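Search the guide
Enter a keyword
Go

Section 4. Working a shift with the two-arm cell

4.1 What changes at the shelf station

Until February, one person at the Gondby site stocked the shelf by hand and another kept the count. With the Visero cell in place, the arms do the lifting. The operator sets out the cylinders, starts the cycle, and checks the result. The shift lead still signs the sheet.

Before the first cycle:

1. Clear the floor mat of everything except the cylinders for this run.
2. Stand each cylinder upright with its ring on top. If one has gone over on its side, stop the cell and set it up again by hand.
3. Check that the cable loops at both wrists move freely.
4. Step back past the floor line and press READY.

CAUTION: Do not reach over the rail while either arm is powered.

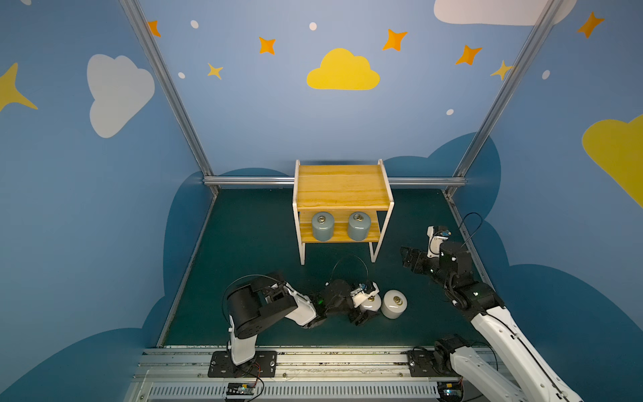
Nawal Zerouali asked during the trial whether she would still be allowed to stop a run she didn't like the look of, or whether she'd have to call a technician first. On the day shift we used to just put things down and start over, she said, and she wanted to keep that.

Any operator may stop a run at any time. No call is needed, and stops are not counted against the person who makes them. Note the time on the sheet and restart from step 1.

4.2 Job rotation

No one stays on the cell for a full shift. Ismail Samir posts the rotation on Tuesday for the week that follows. Operators move between the cell, the packing bench and receiving, and pay grade stays the same at all three.

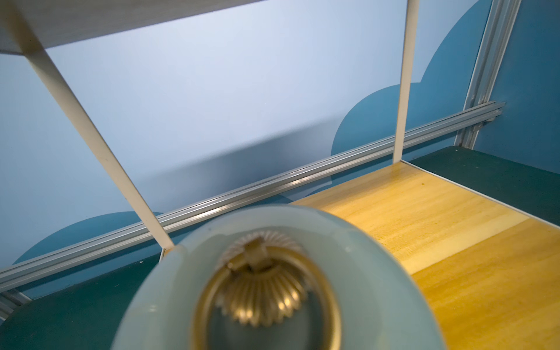

Swaps are allowed if both people have finished the cell training. Tell Ismail before the shift starts - a note left on the bench is enough.

4.3 Checking the shelf

1. Wait until both arms have stopped.
2. Look at the lower level first, then the top.
3. Compare the shelf with the run sheet.
4. If a cylinder is in the wrong place, press HOLD before moving it.
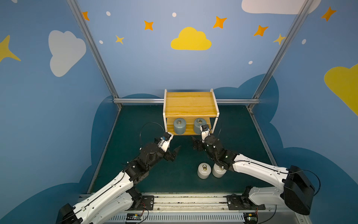 Fig. 4-3. Both grippers near the shelf, two cylinders on the mat and two on the lower level.

NOTE: The counter on the panel shows cycles, not cylinders. Write the cycle number on the sheet. Call Moataz Filali for a rail inspection at 3000 cycles, or sooner if an arm sounds rough.

4.4 Picking from the mat

The gripper comes down from above and closes on one cylinder at a time. Leave finger room between neighbors. If a pick fails twice, the cell stops by itself and shows code 83.

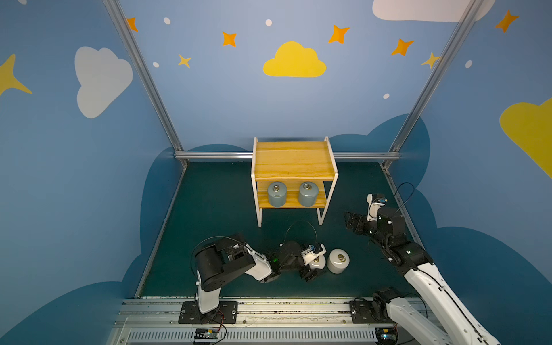 Word count: 500

To clear code 83:

1. Press HOLD.
2. Move the cylinder to a clear spot on the mat.
3. Wipe any dust off the rail cover with a dry cloth.
4. Release HOLD and press READY.

If the code comes back, leave the cell on HOLD and stock by hand for the rest of the run. Questions about hours or rotation go to Doaa Badawi, extension 884.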